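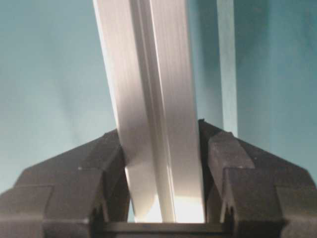 We use cookies to remember your settings. Accept | Manage

Posted 25/09/2019 by the workshop manager, Wasby

Help us spend our equipment money (part-time planner, fixed term)

I've been putting off writing this ad because I kept thinking I'd do the job myself. I won't. I've got a shop full of aluminium extrusion to handle, a quote from Gullmont, another from Kwofie that doesn't cover the same things, and a spreadsheet I'm scared to open!

We're a small outfit building frames and guarding, and we want to add 2 robot cells next year. I need someone for 60 paid hours, spread however suits you, to work out what we should buy and what it'll really cost once it's bolted down – grippers, spare fingers, fencing, air lines, training, the lot. Last time I budgeted for the arm and forgot the freight (yes, really).

You'd be comparing quotes line by line, ringing suppliers and being a bit stubborn with them, and sitting down with the people on the floor to find out which lengths and profiles they want handled first. Then you'd write me a plan I can take to the bank. Our longest bars are 1573 mm and the gripping has to suit those as well as the short offcuts, so some feel for the mechanical side would help heaps. Todau software experience is nice, but you can pick it up here.

No degree needed. If you've bought machinery for a factory, a school workshop or a farm, I'd love to hear from you. Pay is $700 a day for an eight-hour day, and you can do plenty of it from home once you've had a good look at the place.

Send me a page about something you've bought for work and what you'd do differently – a résumé is fine too, but I'll read the page first. I'd like the plan finished by the end of November.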